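Clearing and Documenting a Jaw Position Fault on Paired Hand-Held Grippers

Mirkia Technical Procedures
Issued 28 February 2025 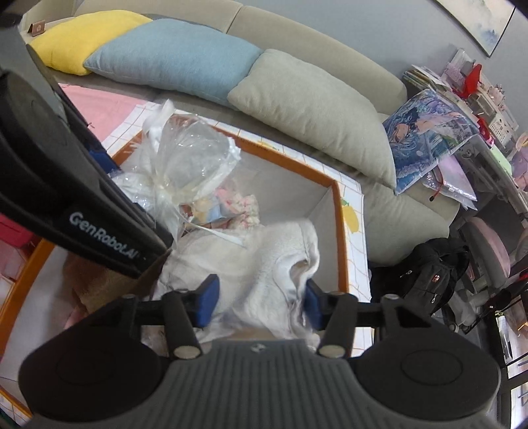
A jaw position fault occurs when the opening reported by a hand-held gripper no longer agrees with the opening of its fingertips. The fault is easily missed during soft-goods work. The cloth continues to move as the operator intends, the display continues to update, and the disagreement is often found only when a recording is reviewed. Sorting tasks of the kind carried out at the Alemneh site bring together the materials most often involved: a crumpled garment lies between the blue pads of one gripper, and the narrow tip of the other is right beside a bunched clear plastic bag, with a thin white strip trailing over the cloth. Strips, film and loose threads can be drawn into a linkage and hold it slightly short of its closed stop. If the gripper is zeroed in that state, every opening value recorded afterward carries the same error.

This page describes how to stop work, clear the linkage, restore the zero position and record the fault. It applies to paired grippers used with the Clarkon recording software. It does not cover battery faults or a gripper with visible structural damage. Such units are to be tagged and returned to the equipment desk.

Background

In September, a review at Alemneh found that nearly 600 recordings had been made with an incorrect zero on the left gripper. The unit had been zeroed at the start of a session while a piece of packaging film was caught at an inner joint. Clarkon displayed warning 918 at the time. The warning was dismissed, as the software then allowed, and the session went ahead. The recordings could not be corrected by applying a fixed offset, for the film worked loose at some point during the session and the time of the change could not be established.

Warning 918 can no longer be dismissed without a written entry. The warning detects only a large disagreement, however, and a thin strip may produce an error that falls below its limit. Operators are therefore expected to know the signs listed below and to act on them whether or not a warning has been displayed.

Signs of a jaw position fault

– Clarkon shows warning 918 for either gripper.
– The opening value does not return to zero when the trigger is fully pulled and nothing is held.
– The two fingertips do not meet evenly, or one arm lags behind the other.
– The trigger returns slowly or feels uneven near the end of its travel.
– The opening value changes while the fingertips are still.

A folded hem or a thick seam between the pads will also prevent the jaws from closing. This is normal and does not indicate a fault. Test with empty jaws before drawing any conclusion.

Before you begin

You will need the blunt plastic tweezers and the lint-free cloth from the station drawer, the flat reference gauge supplied with the pair, and access to the Ziltley fault log. Do not use a metal pick, a blade or compressed air. Metal tools have marked the fingertip pads in the past, and air tends to push lint farther into the joints.

Keep fingers clear of the linkage arms while the trigger is under load. The closing force is modest, but the space between an arm and the housing narrows quickly and can pinch the skin. Operators with long hair or loose sleeves should secure them before leaning over the tool.

Step 1. Stop the recording

End the current recording in Clarkon with the Stop and Hold command. Do not use Discard. A recording made during a fault is evidence of when the fault began, and it must be kept until the review has been closed.

Release whatever is held by opening the trigger slowly. If cloth or plastic stays attached to one fingertip, do not pull the gripper away from it. Support the material with your free hand and go to Step 2.

Step 2. Move both grippers out of the work area

Lift both tools clear of the storage box and rest them on the station mat with the fingertips pointing away from you. Both grippers are moved even if only one appears to be affected. Material can bridge the pair when they work close together in the same box, and a strip removed from one tool may have left a piece in the other.

Leave the items in the box as they are. Their arrangement may help the reviewer to see what was being handled.

Step 3. Inspect the linkage

With the trigger released, look at the pads, the arms and the pivot points on each side, under the station lamp. Turn the tool over and repeat. Clear film is difficult to see when viewed straight on. Tilt the tool slowly and watch for a reflection that moves differently from the surfaces around it.

If you find something, photograph it in place before touching it. Include the serial label in a second photograph.

Step 4. Remove the material

Hold the trigger released and draw the material out with the tweezers, along the direction in which it entered. Stop if you meet resistance. Open and close the jaws once by a small amount, then try again. Thread that has wrapped around a pivot should be unwound. Do not cut it, as the remaining end cannot be reached without removing the arm.

Place what you have removed in a sample envelope and write the gripper serial number on it. Wipe both pads with the dry cloth.

If the material cannot be freed after two attempts, tag the unit as out of service and go directly to Step 7.

Step 5. Check the movement

Pull and release the trigger slowly through its full travel several times. The arms should move together and the pads should meet evenly. Any scraping sound, hesitation or side play is a reason to tag the unit. Do not lubricate the joints at the station. Lubricant transfers to fabric, and it also holds lint.

Step 6. Restore the zero position

Carry out this step for both grippers, beginning with the one that was affected.

1. In Clarkon, open the Devices page and select the gripper.
2. Close the jaws fully with nothing between the pads.
3. Select Set Zero and hold the trigger steady until the indicator turns green.
4. Open the jaws fully and confirm that the value is steady.
5. Close the jaws on the reference gauge. The value shown must fall within the range printed on the gauge.
6. Remove the gauge, close the jaws once more and confirm that the value returns to zero.

If item 5 or item 6 fails, repeat the sequence once. A second failure means that the unit must be tagged. Never adjust the zero so that the gauge value comes out correctly. Doing so hides a fault at the closed end of the travel, and it will be present in every recording that follows.

Step 7. Complete the fault log

Open a new entry in Ziltley and select Jaw Position as the fault type. The entry must include:

– the serial numbers of both grippers;
– whether warning 918 was displayed;
– the name of the last recording known to be good, if this can be determined;
– the type of material being handled;
– the photographs from Step 3;
– the result of the gauge check, or a note that the unit was tagged.

Describe the material in plain terms, such as "clear film" or "cotton thread". If nothing was found in the linkage, say so. An entry with no cause is acceptable. An entry with a guessed cause has to be reopened later, and it distorts the monthly figures.

Deciding which recordings to hold

All recordings made since the last passed gauge check are placed on hold, including those that look normal. The operator does not decide which of them are usable. The reviewer compares the closed-jaw values across the session and releases recordings individually or as a group.

Where a session has no gauge check on file, the hold extends to the start of that session.

Reducing the chance of recurrence

Run the gauge check at the start of each session and again after every break. When plastic bags, ribbons or loose packaging are among the items to be sorted, add a check at each change of box. Trim loose threads from garments during preparation, away from the station.

Approach bunched plastic with the jaws partly closed and take hold of the thickest part of the gather. A wide opening lets loose edges fall between the arms. If a strip or tie crosses the item you intend to lift, move it aside first as a separate action – this applies even when the task script does not mention it.

Questions about a hold or a tagged unit should be entered as a comment on the Ziltley record, where the reviewer and the equipment desk can both see them.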